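Pevum round tablecloth, light gray: my review after one winter

I bought this tablecloth in January for our round table, and I want to write what I learned, because before buying I could not find one review which spoke about the shape of the cloth and how it falls. The shop pages speak only about color.

My table is old and the top has many marks from cups. I did not want to sand it again. The cloth from Pevum was 40 dollars with delivery to Pirkport, and it came in four days, folded in a flat paper envelope. I was a little afraid when I saw how thin the envelope was, but the fabric is heavier than it looks.

How it hangs

This was the main question for me. I wanted a long cloth, almost to the floor, and for this you must measure the table well. Take the width of the top, then add two times the height, then take away a little so that nobody steps on the edge. I made the first measurement wrong and had to exchange the cloth for the bigger size. The exchange was free, but I paid the postage back.
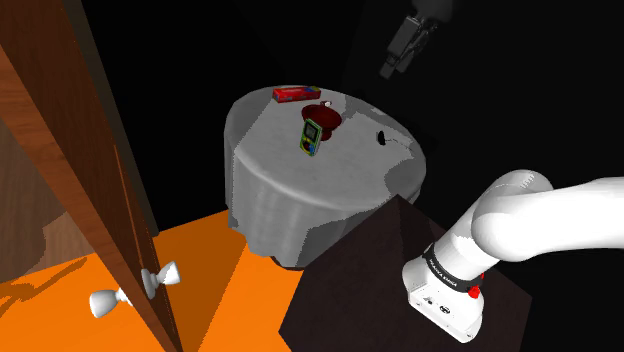 Light gray cloth on a round table, with the hem just above the floor.

The long size makes soft folds, and I like them very much. With a short cloth you see all the legs and the chairs look more important than the table. With a long one the room is calmer. The bad side is for the knees! When we sit four people, everybody has fabric on the lap, and my mother-in-law always pulls her side up and puts it on the table next to the plate.

Washing

I have washed it nine times, always at 40 degrees. It did not become smaller, or so little that I cannot see it. The color is the same. I iron it while it is still damp, and this takes a long time with such a big circle, so I put it on the table itself with a towel under it and iron there. If you have no patience for ironing, hang it over a door the same evening and most of the lines will go away.

Coffee comes out if you are fast. Beet soup did not come out completely, there is a pale pink place as big as a coin, and I turn this side to the wall.
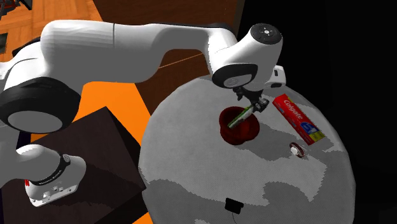

Compared with the Oberholzer

Before this one I had a cotton cloth from Oberholzer, and it is a better fabric, I must say it. It is thicker, the hem is sewn two times, and it stays in its place when a child pulls on it. The Pevum cloth slides a little on a smooth table. I put a thin felt circle under it, from the market in Flivcombe, and now it does not move.

But the Oberholzer cloth was almost double the price, and it was white. With white I was always looking at the glasses of other people and could not enjoy the dinner. On light gray the crumbs are visible but small water spots are not.

What I would change

The hem has one thin seam, and after the sixth wash a thread came out near the label. I fixed it by hand in ten minutes. Also the label is too big and stiff, and on a long cloth it looks out at the bottom. I cut it off.

I would like also a darker gray. The shop wrote to me that they do not plan it.

My rating: four from five. I will buy a second one, the same size, to have something on the table while the first one is in the wash.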